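Fostholm reading scheme, second progress report
Aug 12, 2026

To: Ritva Ikonen
From: Embla Lie

You asked for a plain account of where the money has gone and whether the scheme is doing what the application said it would. The short version is that we have spent on schedule and I'm not yet convinced.

## Books out

We have lent 499 books since the start. That figure looks good in a table and I'd ask you not to lean on it. A loan is a stamp on a card. We have no idea how many of those books were opened, and the returns box tells me a fair number came back within a day or two. The application promised "a measurable rise in reading at home". We are measuring borrowing, because borrowing is easy to measure.

The Solla branch accounts for most of the loans. Nakurwood has hardly moved. Gadisa Assefa puts this down to opening hours, and he may be right, but we changed the hours in June and the numbers stayed flat.

## Family sessions

We planned 12 sessions and have held all of them. Attendance was decent at the first few and then settled at the same five families, who were keen readers before we came along. I like them very much – they are also the people least in need of your grant.

Hawi Birhane rang round the families who stopped coming. The usual answer was the time of day. Two said the books were too young for their children, which I think is fair. The stock list was drawn up before we had met anyone.

## The Mamo word cards

I was against buying these and I'm still doubtful. We spent around 200 pounds on them. Children at Solla do pick them up, mostly to build towers. The supplier's leaflet claims quick gains in spelling, with no source given, and I wouldn't repeat that claim in anything we publish.

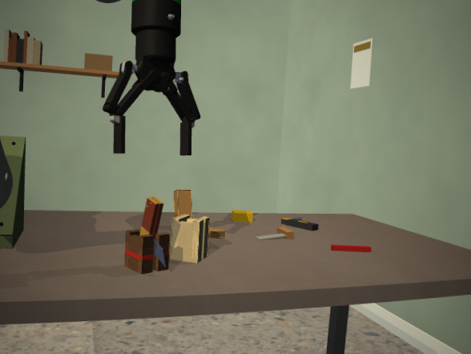 Nantana Chaiyaporn thinks I'm being too hard on the cards, and that a child who builds a tower out of words for half an hour has at least sat next to them. She would like them kept at Solla until the grant ends and a second set sent to Nakurwood. I've agreed to the first part.

## What we want to change

- Move the Nakurwood session to early evening.
- Spend what is left of the stock budget on books for ages nine and up.
- Ask borrowing families one question when a book comes back: did anyone finish it?

The last will give us untidy answers and probably lower ones than you'd like. I need your approval for the stock change before we order, as it shifts money between two budget lines. Receipts are in the shared folder, apart from the van hire, which I'm still chasing.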